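The Summer I Stopped Buying Shirts

Sunday, August 18, 2019

I meant to write this back in May, when the idea was still fresh and I was feeling very pleased with myself, but then the garden got going and the porch needed painting and, well, you know how summers are.

The idea was simple enough. I would not buy a single piece of clothing until fall. I would wear what I had, fix what I could, and pass along the rest. My closet had gotten to the point where the door wouldn't shut, and I was still standing in front of it every morning complaining that I had nothing to put on.

So one rainy Saturday I pulled everything out. I counted the tops first – 76 of them! – and then I had to go make a cup of tea. Some still had tags. One was a blouse I bought for a wedding in Kustcombe and never wore, because it turned chilly and I kept my coat on the whole day.

The sorting took much longer than the counting. Things migrated all over the house, onto chairs and doorknobs and any cushion that would hold them, and for a good week I couldn't sit down without moving a sweater first. Red and white things were the hardest for me to part with. I've always thought they look cheerful, even all bunched up and waiting their turn.
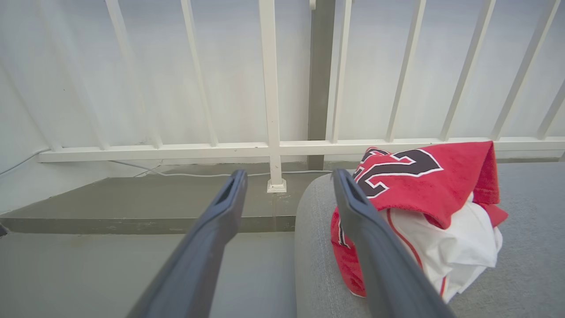 What I learned about mending

I am not a gifted sewer. My grandmother could turn a collar while holding a conversation and watching a pot, and I got none of that. But I can put on a button now so that it stays on, and I've darned 2 pairs of wool socks that I would have thrown away last year. They're lumpy at the heel and I love them.

I buy my thread at Sadowski, the little shop by the post office, where they'll let you carry a spool to the window to check the color in daylight. Do take them up on it. Navy and black look just the same under those ceiling lights, and I have a skirt hem to prove it.

Next up is the winter coat, which needs a whole new lining. I've been putting it off until the weather cools down, and I'd love to hear from anyone who has tried one at home.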